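Plelitz Home Forum > Storage and Surfaces
Unpacking groceries on a desk with a mat

tidau_71
Wednesday, 4:30 pm

My kitchen counter is 24 inches deep and mostly taken up by the stove, so groceries get unpacked on the desk in the next room. Light wood top, dark gray mat in the middle, lamp on the left, tissue box at the back. The bag stands on the right with its base over the end of the mat. Small items go in a round white plastic bowl on the left half.

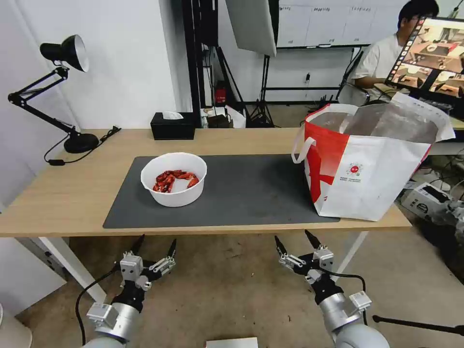 Re: Unpacking groceries on a desk with a mat

miah24
Move the bag off the mat. A bag with a silvery lining is usually an insulated type, and those collect condensation after frozen goods. Water gets under the mat edge and sits on the wood. I had a gray ring on a Tisto desk after 4 weeks of this.

Re: Unpacking groceries on a desk with a mat

plainshelf
Disagree. The mat is there to take the water. Bare wood under a damp bag is worse. Lift the mat afterward and dry both sides.

Re: Unpacking groceries on a desk with a mat

tidau_71
No frozen goods in this bag, only dry goods and produce. My question is about the onions. Mine come in thin plastic film, and I take it off at the desk. The bowl is for small items, so an onion goes on the mat to the right of it. 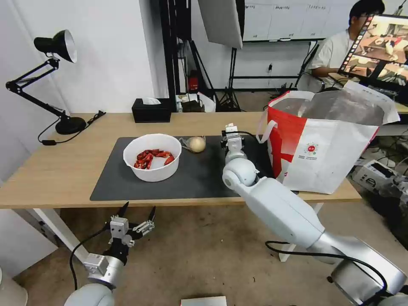
Skins shed on the mat and are hard to get out of the texture. Would a second bowl make sense, or a tray?

Re: Unpacking groceries on a desk with a mat

plainshelf
Tray. A raised edge holds the skins and you can carry it to the trash. Film should come off in any case. Onions keep longer with air.

Re: Unpacking groceries on a desk with a mat

miah24
Agree on the film, not on the tray. It takes up the clear part of the mat. Use a second bowl, same diameter, so the two stack when empty. I would still move the bag.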